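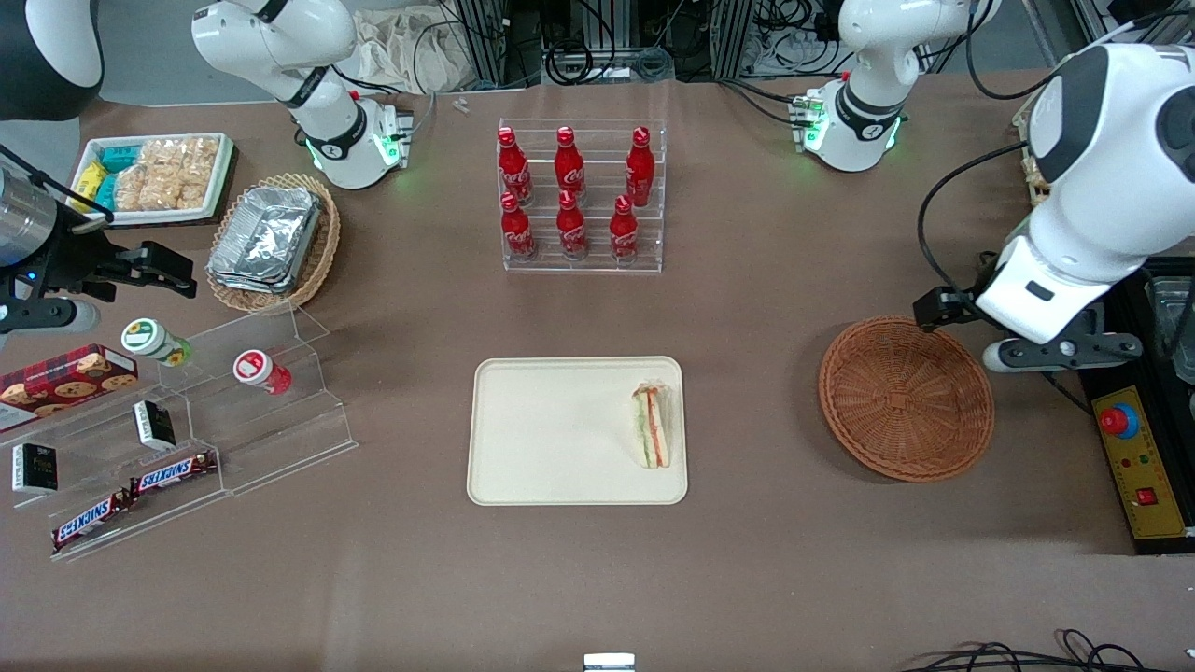 Gripper selection for mixed retail goods was the reason for the trip to Jarmont's test hall in Nevberg. We have 497 stock items to handle on the refill line, and the two candidate grippers, one from Joltside and one from Barta, had so far been compared on data sheets only. Jarmont runs a snack and drink layout on a bench between two white arms, each with a black-fingered gripper. The product mix is close to ours: bottles, bagged rice crackers, candy bars, small boxes, a wrapped sandwich and a stack of foil containers. The foil containers and the sandwich were the two items we had asked about in advance, as both deform under a fixed closing force.

Session 1, Joltside. Parallel stroke, position control with a current limit. Bottles and boxes gave no trouble. The foil containers nest tightly, and the fingers took two at a time in 4 of 12 attempts. Jarmont's engineers lowered the approach speed and closed on the rim instead of the wall, after which the rims bent but the stack separated. Setup through the pendant was quick.

Session 2, Barta. Longer fingers, softer pads, force feedback at the tips. Separation of the foil containers was clean in all 12 attempts. The sandwich went into a basket without visible crushing. Bottles were less convincing. The pads let a full bottle rotate when it was gripped by the cap, and the lift had to be repeated from the body. Cycle time was longer by a margin we did not measure properly.

Cameras. The fixed camera at the bench had difficulty with clear plastic, as ours does. Depth readings on acrylic stands were mostly missing. Jarmont works around this with taught stand positions, so any shift of the stand means teaching again. We would not accept that on the line.

Controller. Both grippers ran from the same cabinet. Swapping them took longer than the brochure suggests, mostly cable routing and the tool offset. Check the connector type before ordering; the Barta cable needs an adapter.

Open points:
Finger wear after 800 cycles on foil rims (Jarmont to send data)
Pad material for cold bottles
Price of the Barta adapter
Second visit in January, with our own trays

Report filed 09/10/2026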